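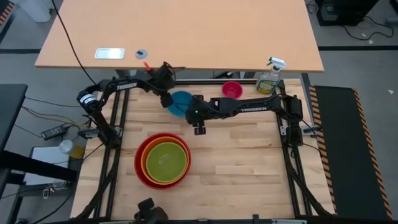
Wendwood cell: progress report to the Paswood fund
22 February 2020

Summary

The cell is running, which is more than could be said in December. Both arms are fixed to the frame, both answer when spoken to, and the budget has survived contact with the price of decent cable. The log stands at 164 hours of powered time since the rebuild, of which 70 were spent on purpose and the remainder on finding out why something had stopped.

What has been done

Your last letter asked for less about our feelings and more about the bolts, so we begin with the bolts. The arm bases had been creeping along the rails. The amount was small, but an arm that believes it is somewhere else will reach confidently for nothing, and ours did so for most of December before we thought to put a ruler on it. All the base bolts have now been taken out, cleaned, refitted and marked with a paint pen across head and bracket. A broken paint line means a moved bolt. We check the lines every morning and have had to retighten one, on the left base.

After that we reset the zero positions of both arms. The procedure in our own handbook had two steps in the wrong order and had been followed faithfully by everyone who used it. The handbook has been corrected and the old page destroyed.

The gripper fingers on the right arm were closing unevenly. We swapped them left to right, the fault stayed where it was, and we therefore replaced the carriage behind them. The old carriage is in a drawer marked "spares", where it has no business being, and will be moved.

The test task is still sorting and nesting the coloured bowls. It sounds like something you would give a toddler, and a toddler would be quicker, but it shows up slack in a wrist joint sooner than anything else we have tried. The Jomley routine, which repeats the task and records where each grasp went wrong, has now completed 900 attempts. Most of the failures in the early batches came from the arms meeting in the middle with neither willing to give way. A rule about who goes first has dealt with nearly all of these.

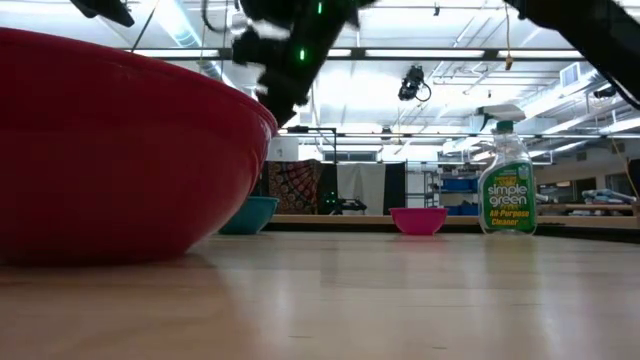 Wendwood cell, view across the tabletop: bowls, cleaner and arms.

Routine care

The table is wiped down with all-purpose cleaner at the start of each session. Dust gets under the bowls and changes how they slide, and a week of puzzling results in January was cured with a cloth. We had by then written four pages of theory, which are available on request.

Cables are inspected on Mondays. One motor lead on the left arm had worn at the elbow and was replaced, with a little more slack left in the loop this time.

Money

Spending on the cell to date is £3,545. The largest item is replacement motors, followed by cable and then by carriage on the motors, which we regard as a comment on the motors' weight. The Qian allowance for software has not been touched.

Still to do

The right wrist makes a faint click when turned fully clockwise. It does no harm that we can measure and we intend to open it up anyway. The emergency stop test is due again before the end of March. We would also like a second set of gripper fingers on the shelf, and a request for these is attached on the usual form.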